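Subject: Re: [grippers] Skestance fingers vs the old Timari pair in sim

> Has anyone run the Skestance parallel gripper against the Timari one on the same arm, same wrist camera? We have to pick one by December and I'd like to see numbers before anything gets bolted on. Also is the Bolanham controller worth the bother, or does the stock one do?

Yes, both, last month. Quick answer as I'm off in a minute — full logs when I've tidied them up.

Same arm model, wrist view, 30 seeds per room, 17 rooms. 2645 grasps in all once the broken resets were thrown out. Timari dropped 373 of them. Skestance did better on soft stuff, worse on anything flat on a table. Haven't split it by object yet, sorry.

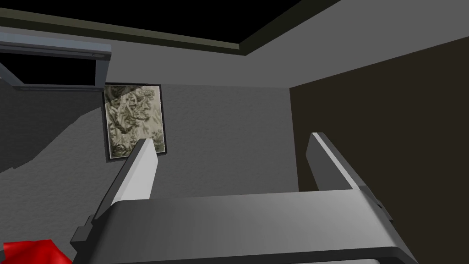 Camera offset matters more than I expected. We had it just behind and above the gripper and the housing eats a lot of the bottom of the view, so anything low and close goes half missing. Moving it back helped the policy but then the collision shape clips shelves in the small rooms. Didnt find a good middle.

Controller: stock one is fine for slow closes. Bolanham is smoother when you open wide and go in fast, but the settings file is a pain and it falls over if the step size is wrong. Took us two days to spot that.

Not tried the Van Dusen fingers. If somebody has a mesh with sane inertias please send it, ours spins off into teh distance on load.

Can share the room configs if wanted, just reply on list.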